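4.2 Where the mixing gets done

Counter space was the first thing our households complained about and the last thing they used. Of the 48 homes in the Dirnura sample, most had a stretch of worktop long enough for a mixing bowl, and a good many of those worktops were serving as long-term storage for mail. When dry ingredients had to be measured and combined, the work drifted elsewhere: to the table, to a chair seat, and, more often than our coding scheme had allowed for, to the floor. The scheme we inherited from the Demska pilot had no code for the floor. We added one in March, after two coders had separately begun filing it under "other (low)."

Participants were given 500 g of flour and told to prepare a dough in whatever way they normally would. Several asked whether "normally" included the mess. We told them it did, and they were generous.

Floor work had a logic of its own. A vessel on the floor cannot be knocked off anything, and a wide basin forgives poor aim better than a narrow bowl does. Participants who worked this way tended to keep a second, smaller vessel close by, and to set both near a wall (Figure 3). Böttcher's term for this arrangement, the "paired station," is grander than the thing it names, but we have kept it.

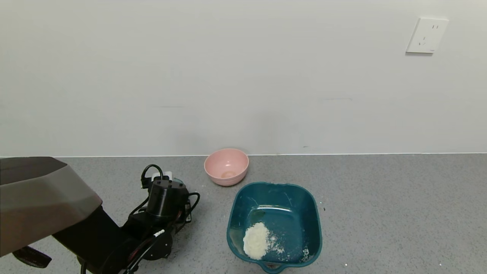 Figure 3. Paired station at floor level: pink bowl by the wall, teal-blue basin with pouring lip in front, a small heap of white powder inside the basin.

Spillage was harder to score than we had hoped. Our original rule treated any powder outside the vessel as a spill, which put a few crumbs and a minor avalanche in the same category. The revised rule, proposed by Pak-hei Hsiao after a long afternoon with the coding sheets, separates traces from deposits, a deposit being anything the participant would be embarrassed to leave for a guest. Agreement between coders improved at once, although their standards for guests did not.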